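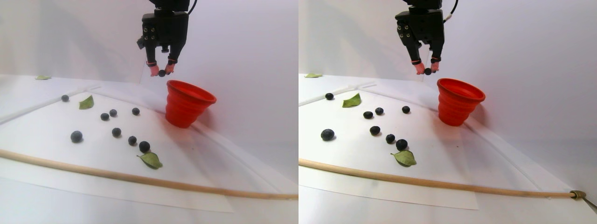 Wostis Berry Sorting Notes is a small collection of text records about loose blueberries on a table and the work of putting them into a cup. It was started by Habibur Selvanayagam in April, when he was writing instructions for hand sorting at the Uvholm fruit shed and found that the words for it were not fixed. Each record describes one table with one layout. A typical layout has single berries spread over a white sheet, a few green leaves between them, and a red cup standing near the back. The silicone cup with stepped sides is our usual one, and in the records it is always called "cup", also when a writer preferred "beaker" or "pot".

What is inside

The collection has 300 records. Every record is one plain text file in the folder "tables". The file "words.txt" is the list of terms, and "changes.txt" is the list of corrections. There is no other data in the package. The full size is 700 KB, so it can be downloaded without any special tool.

A record has these fields:

layout: a short text about where the berries are before sorting
berries: the berries, one line for each, with place and size
other: leaves, stems, sticks and all other things that are not fruit
target: the place where the berries should go
order: the order in which the writer would pick them
remarks: free text, often empty

Places are written from the side of the person who sits at the table. "Front" is the side near to this person. "Back left" means far away and to the left. In the first version some writers used "top" for the back, and this was corrected by Kumudini Paul in 60 records. If you still find "top", please tell us.

Size and color of the berries

Size is only small, middle or large, and it is compared with the other berries on the same table. A berry which is large in one record can be middle in another one. Please do not join the sizes of different records.

Color is "dark blue" or "blue-black". The pale dust on the skin is called bloom. It is natural and it is not a defect. Three records from the first week have the bloom as "mold", and this was a mistake. They are corrected now, but old copies may still contain it.

Leaves and sticks

Leaves are never sorted into the cup. They should stay where they are, or they can be moved to the side if a berry is lying under them. A leaf that touches a berry is written with the word "touching", and a leaf that is only close is written with "near". We had many discussions about curled leaves, where one end is on the sheet and the other end is in the air. For these we write "near" if we are not sure.

Thin wooden sticks are listed in "other" with the direction in which they lie. A stick is not a border. Berries on both sides of it belong to the same layout.

Picking order

The order field is an opinion. Habibur starts with the berries next to the cup and goes outward. Kumudini starts from the front and works to the back. Both ways are accepted, and the initials of the writer are given after the order, for example "HS". In 9 records both orders are given, because the two writers worked on the same table.

Two berries lying close together are picked one by one. The record should say which one is first. Do not write "both".

Known problems

The records from Sedel use other names for the fields. The script that changes them is not finished, so they are not included in this version.

The word "rim" is used for the edge of the cup and sometimes for the edge of the sheet. We want to use "edge" for the sheet only.

Some remarks are in a mix of languages. They were left as they are.

License and contact

The text may be used and changed freely if the name Wostis is mentioned. Corrections can be sent to Kumudini Paul at the Kodikara office. Please write the number of the record and the old and the new text, each on its own line.

Last change of this file: Aug 11, 2024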